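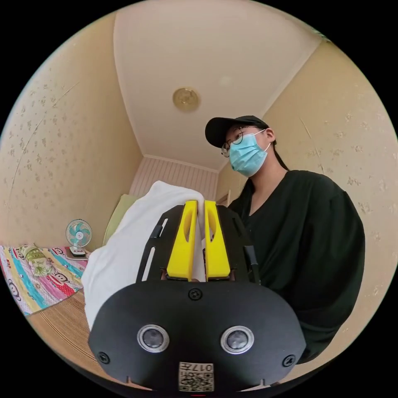
natalia_palacios
Fold it before you put it in the drawer, otherwise you will iron it again. I learned this the hard way with my cleaning cloths.

Maxence C.
I disagree a bit. For white cotton cloths I never fold. I shake them, I put them in a basket and it is finished. Who looks at the colour or the creases of a rag?

natalia_palacios
A cloth in a ball keeps its creases, and then it leaves lint on the glass. I have 31 of them and they all fit in one drawer, folded in thirds.

solange.leblanc
Can I ask about washing? Mine went grey in December and I don't know if it is the detergent or the water. We are in Estthorpe and the kettle gets scale very fast.

Maxence C.
Probably the water. Use less powder, and no fabric softener at all — it makes the cotton stop drinking.

Albane B.
Less powder did nothing for me. I soak them for 2 hours in a bucket with washing soda, then a normal cycle. White again, or nearly.

solange.leblanc
Thank you Albane, I will try the bucket. And the folding, in thirds or in four?

natalia_palacios
Thirds, then in half. It stands up by itself in the drawer.

Maxence C.
I stay with my basket.

Albane B.
Solange, please rinse well after the soda. I forgot once and my hands were very dry the whole evening.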